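Simulation and Software > Reviews and Buying Advice
Denitz Tabletop scene pack, anyone using it?

Started January 2019

sawhorse_gord
We are looking at the Denitz Tabletop pack for a kitchen-clearing project and I'd like opinions before I send in the purchase request. It's the add-on for the Narkavham simulator with the household scenes, the object library and the two-finger gripper models. The list price is $215 a month per seat and we would want three seats. The sales page says up to 800 objects, and I can't tell from the wording if that means separate models or the same mug in a lot of colours.

We have one real arm with a Tsoukalas gripper on it and not enough hours in the day to collect what we need on it. The idea is to train mostly in simulation and check on the real arm afterwards. I have the trial installed and I've been through the tutorials, but the tutorials all use a box and a can, and I don't have a box and can problem. I have a cutlery problem.

Gordon Lapointe
Robotics tech, Sudbury

brackenfell
We've had it since May. It's decent. The object count includes colour variants, so take that into account. The cutlery section is one of the better ones because the handles and blades have proper thickness. In the free packs a lot of the knives are basically a sheet of paper with a handle.

The physics is fine for anything you can pinch from the sides. It's less fine for anything lying flat, but that's true of every package I've tried.

tilt_and_pan
I'll disagree early and save you some reading. For that money per seat you can put together your own scenes in an afternoon with free models. What you're paying for is table textures. I let our licence lapse and haven't missed it.

brackenfell
An afternoon is optimistic. Are you counting collision meshes? Masses? Friction values for every piece?

tilt_and_pan
Boxes and capsules for collision, one friction value for metal, one for plastic, done. We were stacking cups, so I'll admit it was an easier job than Gord's.

sawhorse_gord
Thanks both. For me the collision meshes are the main thing. If a table knife gets treated as a long box then the gripper closes on air beside the handle and calls it a grasp, and I've seen that in a different package already.

I spent most of yesterday in the trial and will put my notes here in case they're useful to the next person. Setup went well. It found the simulator on its own, the gripper loaded with the fingers linked properly so they open and close together, and I didn't have to touch the joint limits. You pick a surface, pick your objects, set how much clutter you want and it drops everything from a small height and waits for it to settle. There's a seed number so you can get the same layout again. I put a wrist view on it since that's what our real setup uses.

The surfaces are busy. That's a complaint and a compliment. Our test kitchen has a patterned countertop and our detector has always struggled with it, so a veined marble with other things lying on it is closer to what we need than the flat white table everybody trains on. I ran the knife layouts more than anything else.

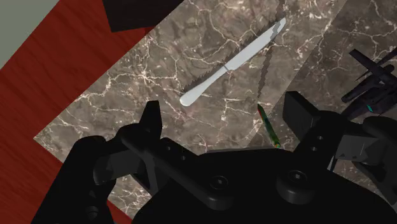 Grasp planning comes with the pack but it's basic. It gives you a list of candidate poses with a score, and the score seems to care about finger clearance and not a lot else. On knives it likes the handle, which suits me. On anything thin and round it keeps proposing a grasp near the end, and the object pivots when you lift. I ended up throwing out its scores and using ours, which took a bit of work because the poses come out in the object frame and the manual says world frame.

The other thing is the shadows. At the default setting the edges are stair-stepped, and on a pale surface they're strong enough that I'd worry about a network learning them. There's a quality slider. Turning it up cleans the edges and slows everything down, and the laptop I was using was not happy about it.

pelletstove
The frame thing in the manual is a known error. I reported it, they said it would be corrected in the next release, and the next release came out with the same page. Export to the transform file and read that, it's labelled correctly in there.

On the shadows, leave the slider alone and randomize the light direction. We did a batch with the quality up and a batch with it down and couldn't separate the results on the real arm. It was bottles and jars though, no cutlery.

marnie_k
I'd be more careful than that about the shadows. With thin objects, a dark band across a blade can split it in two as far as a segmentation model is concerned. You get half a knife, a gap, and another half a knife. We had that with spatulas. Light direction randomizing helped some, but what fixed it was adding training scenes with soft shadows mixed in with the hard ones.

pelletstove
Fair point. A jar is a big target compared to a knife.

tilt_and_pan
So the list so far is: wrong manual, scores you have to replace, shadows you have to work around. And this is the one people recommend?

brackenfell
Yes, because the list for the free route is longer. I still have the spreadsheet of friction values I typed in by hand before we bought it.

sawhorse_gord
I'd put it this way. The models and the scene generator are worth paying for. The grasp planner I'd treat as a demo. If Denitz sold the first part by itself for less I'd buy that and skip the rest.

Has anybody dealt with their support? I asked a question through the form about running it without a display, and I haven't heard back.

halyard
Support is in Narkavham's ticket system, not on the Denitz site. The form on the Denitz site goes to sales. Log in with your simulator account, open a ticket under Extensions, and put the pack version in the title or it gets bounced. I've always had an answer within three days, and it's been from somebody who knew the product.

Running without a display works. You need to set the renderer in the config file before first launch. If you've already launched it once with a display, delete the cache folder or it will keep looking for one.

sawhorse_gord
Deleting the cache did it. Thank you. It's running on the machine in the server closet now and it's a good deal faster than the laptop, even with the shadow quality up.

oxbow_lab
Did you look at Pidby? Similar idea, different simulator. Their kitchen set is smaller but the licence is per site, so with a few people using it the math might work out better.

sawhorse_gord
Looked at it, didn't install it. It doesn't have a model for the Tsoukalas gripper and I'd have to build one. The linkage on those isn't simple. The fingertips travel in an arc unless you get the outer and inner links right, and if the arc is wrong in sim then every approach height is wrong on the real one.

oxbow_lab
There's a user-made Tsoukalas model on the Pidby exchange. I've used it. The geometry is good, the closing force is too high. You can turn that down.

marnie_k
I've used the same one. Check the fingertip shape before you trust it. It was modelled on the older tips, and the newer ones are a different profile. For a knife handle it probably won't matter much. For lifting a blade off a flat counter it will.

sawhorse_gord
We have the newer tips, so that's useful to know. How does Pidby handle clutter?

oxbow_lab
Not as well. It places objects on a grid and jiggles them. You don't get things lying across each other in a natural way. If clutter is your whole problem I'd stay where you are.

tilt_and_pan
Since I've been the grump here I reinstalled the Denitz trial last night and gave it another go. The scene generator is better than when we had it. Objects used to sink into the table a bit on landing and that seems to be gone. I still think it's priced for companies and the student licence is hard to find on their site. But I'd take back the part about table textures.

brackenfell
Noted and saved for future use.

halyard
For the student licence you have to write to sales and send proof of enrolment. No button for it anywhere that I could find.

sawhorse_gord
Update for anyone who finds this later. I ran the first batch of knife and pen-sized objects through our own training and tried the result on the real arm with our grasp scoring. Handles are good. It goes to the handle, closes, lifts, and puts the knife in the tray. Thin round things are still poor and I don't blame the pack for all of that, our camera mount has some play in it that I need to sort out first. Mixed soft and hard shadows as marnie_k suggested. I didn't run a batch without, so I can't say what it contributed.

The request went in for the three seats, month to month. I was told the annual price is lower but I'm not committing to a year with the manual in that shape. Ticket is open on the frame error as well, so that's at least two of us asking.

pelletstove
Put my ticket in as a reference if you can, it's under the same page title. And check your export units while you're at it. Ours defaulted to centimetres after an update and we lost a morning to it.

sawhorse_gord
Mine's in metres, just checked. I'll add a line to the ticket about it anyway.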